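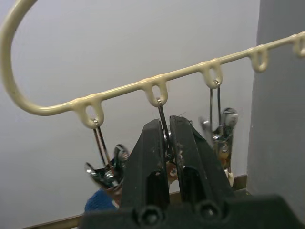
Section 4: Opening the polling station

1. Switch on the Skavell register tablet and wait for the chime. It takes its time. So will the voters.

2. Enter the station code, 108, and press Confirm.

3. Check that the screen shows your own ward. If it shows Carno, ring Lụa Huỳnh at the elections office before touching anything else.

4. Show the empty ballot box to anyone present, then seal it.

Note: the tablet locks after 60 seconds. Tapping it harder does not help.

Caution: never turn a voter away on the tablet's say-so. Check the paper register first — it has yet to need charging.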